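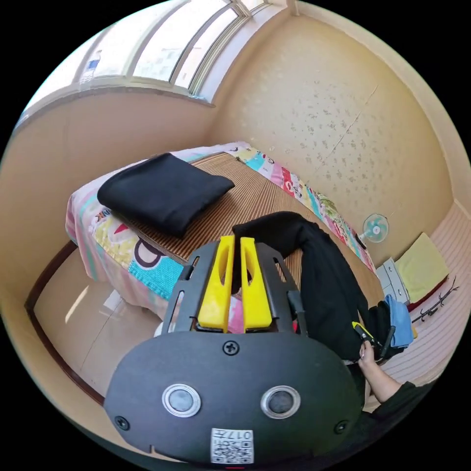
Tirkance Bedtime Songs

A small collection of lullabies and the stories people tell about them, gathered in Furnholm and Madodstead. There are 200 songs in this release, and I still get excited every time I open the folder!

What you get

One text file per song, with the words as sung, a plain English version, and notes from the singer. A table called songs.csv ties it all together: title, first line, language, who they learned it from, and where. Tunes are written out in simple letter notation, so you don't need to read sheet music. There are no sound files yet.

Who made it

Merja Heinonen and Ülle Lepik did most of the collecting. Chang-ho Yoo wrote out the tunes, and Paraschiva Nistor went over the translations. Everyone who gave us a song agreed to have the words shared.

Languages

The songs come in 9 languages. Finnish and Estonian are the best covered, Romanian and Korean come next, and the rest are thin. If your grandmother sang to you in something else, please write to us!

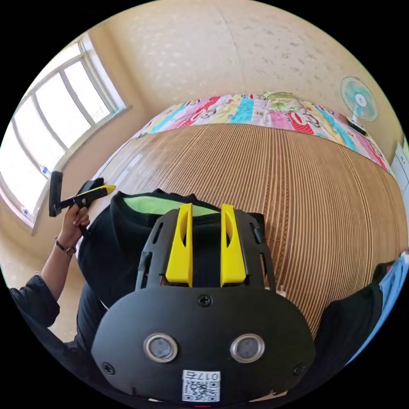
My favorite part is the variants. The same sleepy cat turns up in 24 songs, sometimes as a helper who rocks the cradle, sometimes as a thief who gets the milk. Look for "cat" in the themes column and read them one after another - it's a lovely way to spend an evening.

Known problems

Six songs have no tune, only words. Spelling follows the singer, so the same word may appear in different forms. A few first lines are cut short in songs.csv, but the text files have them in full.

Changes

April 6, 2022: added the Belmonte notebook, fixed the line breaks in the Korean songs, and renamed "origin" to "learned_in".

Use

Sing them, print them, teach them. Please keep the singer's name with the song. Corrections go to Sabina Ekanayake, who is putting together the next release for July.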